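Potano Shoe Rack Tidying - README

Everything in this folder is about one small household job: putting slippers and slides back on a rack so that each one can be found again. It covers the hallway part of Potano, and I'm delighted with how much variety there is in such a humble chore!

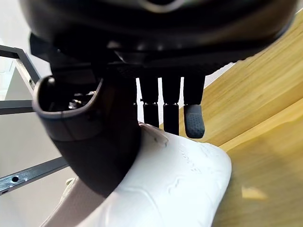 Close view of a white object on a wooden surface.

What's included

There are 1711 short clips, last updated June 10, 2019. The folder called Vulum has the pairing jobs (left and right side by side, toes the same way). Prirnmont has the harder ones, where a slipper has to move to another shelf.
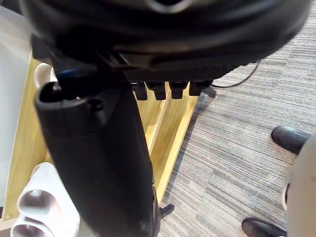
Racks differ more than you'd think, and I've tried to note the type for each clip - open, slatted, tiered, wall-mounted. Look at the material too when you sort them. Pale wooden boards beside a carpet, with a round screw head showing in the wood, go under "light wood, carpet". Metal uprights get a tag of their own, and a rack can carry both.

Labels

Each shoe is labelled by kind, colour and shelf. Shelves are named from the top down.
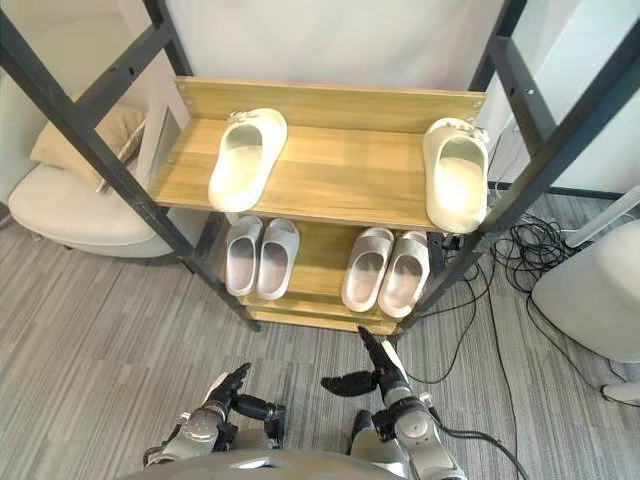 A single slipper is still labelled as a single, even when its partner is on the same shelf. Two count as a pair only when they stand next to each other. I went back and forth on this in May and redid more than 200 labels, so please tell me if you spot an old one!

Known gaps

No boots yet, and 26 clips still have no shelf name.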